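4. Hanging the backdrop cloth

Drikier says its blackout cloth can be up and flat in minutes. Allow an evening. The instructions below were written after putting up the Nimri 114 kit at Forkdale, and they differ from the leaflet in several places.

4.1 Unfold the cloth and leave it over a rail overnight. The leaflet claims the creases "fall out by themselves". Some do.

4.2 Measure the width you need to cover, then add a third. The chart on the box gives 1,222 mm for a single panel, measured with the cloth pulled tight, and you will never hang it that way.

4.3 Hang the back panel first, then the sides. Start at the middle and work outwards.
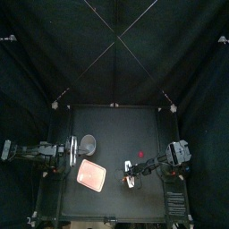 Fig. 7. Back and side curtains around a dark table. Folds remain in the back cloth.

4.4 Check the seam. If it wanders, take the panel down and start again from the middle. Tugging at the hem moves the fault somewhere else.

Note: The Skaltumeck clips (part 751) are sold as "universal". They grip thin cloth well enough. On a doubled hem they let go, so use bulldog clips there.

CAUTION: Keep the cloth clear of lamps and heaters. The label says "flame resistant" without naming a test. Treat it as ordinary fabric.

4.5 Judge the colour with your own lights on. Black in the catalogue may look green in the room, and two panels from different batches may not match.

4.6 Put a few small items on the table and look again. Pale and bright things show up well against black. So does lint.

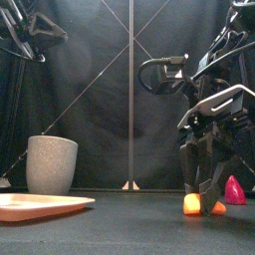 Fig. 8. Speckled cup and pale orange tray on the dark tabletop, black cloth behind.

4.7 Go over the cloth with a damp sponge. The lint roller supplied lasted for one panel.

Go to section 5 for taking down and storage.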